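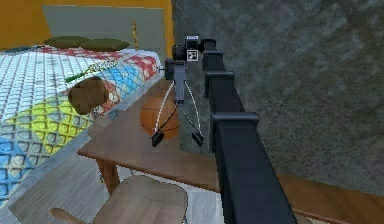
How to test a paint colour before you buy the big tin

I don't trust colour cards. The squares are tiny, and the shop lights flatter everything. Virley will sell you a "designer-matched" shade for the spare room, and I'm yet to see what the matching involves.

Buy a sample pot. Paint two coats on a piece of white card, leaving a bare border so the old wall colour doesn't fool you. Let it dry overnight. Ignore any label that says 26 minutes.

Tape the card beside the window, then move it to the darkest corner.
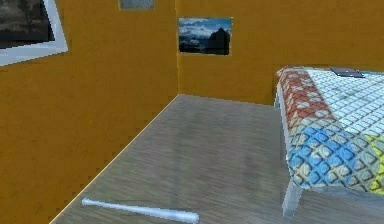 Look at it in the morning, after lunch and with the lamp on. Yellows are the worst for this. They go orange in shade, whatever the brochure promises.

Leave it up for 13 days if you can stand it. Meredith's website says an hour is plenty, but Meredith's sells paint.

Still like it? Measure the walls, take off the doors and windows, and buy by your own sums. The calculator at Jeneck wanted me to buy almost double.

Emrys Llewellyn, Brerham
Updated 6/9/20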